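Week 4 handout - picking things that don't want to be picked

Right, so last week most of you got the arm stacking blocks, and a few of you went a bit mad and built towers (Clundness bench, I saw you). Blocks are kind. They have flat sides, they sit where you leave them, and if your grasp is a few millimetres out they shuffle into place for you. This week we go on to long thin objects, and I'm warning you now that your code from week 3 will need some work!

Before the session please read chapter 2 of the Erraji notes, at least up to the bit on approach angles, and pull the new Utari branch. The old one still has the bug where the wrist spins the long way round. 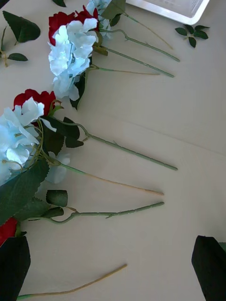 Choosing a grasp point is the main job this week, and I'd like you to think about it on paper before you touch the keyboard. My usual advice is to find the long axis first, then close the fingers across it. With artificial flowers you have a choice: go for the head, which is big and easy to spot but squashy, or go for the stem, which is thin but gives you a clear direction. I prefer the stem. Where the heads bunch up, a blue hydrangea sitting over a red rose can easily come back from your segmenter as one blob, whereas the stems fan out to the right with plain tabletop between them. Watch the loose sprigs of leaves too - one lying just by the white tray is a lovely false positive. And some stems are green and others tan, so please don't threshold on green and call it a day.

For the write-up I want 3 things: your grasp rule in plain words, a sketch of one flower with the finger positions marked, and a short note on a grasp you expect to go wrong. A page is plenty. Hand it in by noon on Friday, in the Prurach folder and not by email.

If the arm stops with error 679, that's the joint limit. Home it and try again from a lower approach.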